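Alexanders

From the Urcombe Wild Food Pages

Alexanders (Smyrnium olusatrum) is a tall, yellow-green, strongly scented plant of the carrot family, and if you have ever driven to the seaside in early spring and wondered what all that glossy stuff on the verges was, it was very likely this. It also goes by horse parsley and black lovage. I grew up calling it "that celery stuff", which my grandmother thought was quite good enough. Every part of it can be eaten, from the root to the seeds, though I'd say some parts deserve the effort more than others (I'll come to the roots).

Appearance

It's a biennial, so you get a big clump of leaves in the first year and the flowering stem in the second. The leaves are shiny and dark green, divided into groups of three toothed leaflets, and at the bottom of each leaf stalk there's a broad, papery sheath that wraps round the stem, often streaked with pink or purple. Stems are thick and furrowed and go hollow with age. The flowers are greenish yellow, in rounded umbels, and they come out very early, from March where I live, and the flies adore them. By high summer the whole plant has died back to a pale skeleton with black seeds the size of small peppercorns.

The smell is the thing, though. Crush a leaf and you get something between celery, parsley and, to my nose, a bit of myrrh. My neighbour in Zurnley says furniture polish. We have agreed to differ!

Lookalikes

Please read this part twice. The carrot family includes some of the most poisonous plants in Britain, and hemlock water-dropwort is the one that worries me most. It comes up at the same time of year, it can grow close by (ditches, stream edges, wet bits of lane), and its leaves look lush and celery-like. Its flowers are white, but you will mostly be picking before there are any flowers to go by. Hemlock is the other one to learn: finer, more feathery leaves, purple blotches on a smooth stem and an unpleasant mousy smell.

I wouldn't rely on a web page to tell them apart, mine included. Go out with someone who knows, go several times, and watch one patch right through a year before you eat anything from it. I watched mine for two years, but then I'm a coward.

History

The Romans are usually given the credit for bringing it here from the Mediterranean, which would make it a resident of 2,000 years' standing. It was a common pot herb for centuries, grown in monastery gardens and kitchen plots, and you still find it thick around old abbey ruins. Celery pushed it out in the end, being milder and better behaved, and by the eighteenth century hardly anyone bothered to grow it. The name is generally linked to Alexandria, or to Alexander the Great, depending on which book you open.

There's a great bank of it below the churchyard wall at Urcombe, and local tradition says a priory garden stood there. I have never found a scrap of paper to back that up, but I like it.

Where it grows

Mostly near the sea. It loves mild winters and free-draining soil, so look on cliff paths, hedge banks, waste ground and roadsides in the south and east of England, in Wales and round much of the Irish coast. It does turn up inland too, and seems to be spreading along the main roads. Where it's happy it forms dense stands and crowds out smaller flowers, so in some places conservation groups pull it up by the barrowload and are delighted if you want it.

Do keep away from busy verges and the dog-walking strip. And you need the landowner's permission to dig up any wild plant by the root, however much of it there is.

In the kitchen

Young stems are the best bit. Cut them low down before the flower buds open, peel off the stringy outside and steam or boil them for 7 minutes, then add butter and black pepper. They come out tender, a little like asparagus with perfume on. The Orlandini café used to put them in a risotto every spring and I still think about it.

Leaves are fine chopped into soup or white sauce, but go gently. Flower buds can be blanched and dressed like tiny broccoli, or pickled; I leave mine 14 days in cider vinegar before opening the jar. Roots are dug in the autumn or winter of the first year and roasted like parsnips, and they are sweet enough, but all that scrubbing! I did it once.

The seeds are ground as a spice. They're bitter and warm, and good on roast squash or in rye bread. Use a proper grinder, as they are hard little things and made short work of my old plastic mill. 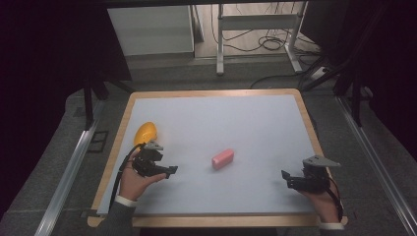
Growing it yourself

You can, and it saves a drive to the coast. I bought my first packet of seed from Narik, a small nursery that deals in old-fashioned vegetables, and sowed it in September straight into the ground. Fresh seed is much better than old. It wants a cold spell before it will sprout, so don't panic when nothing shows until spring. Thin the seedlings well apart, keep the slugs off, and earth up the stems if you'd like them paler and milder.

Then cut the flower heads before they drop, unless you want it everywhere. I had 3 plants the first year and now it's in the gravel, the compost and the gutter of the shed.

See also

Lovage
Ground elder
Sea beet
Hemlock water-dropwort (poisonous)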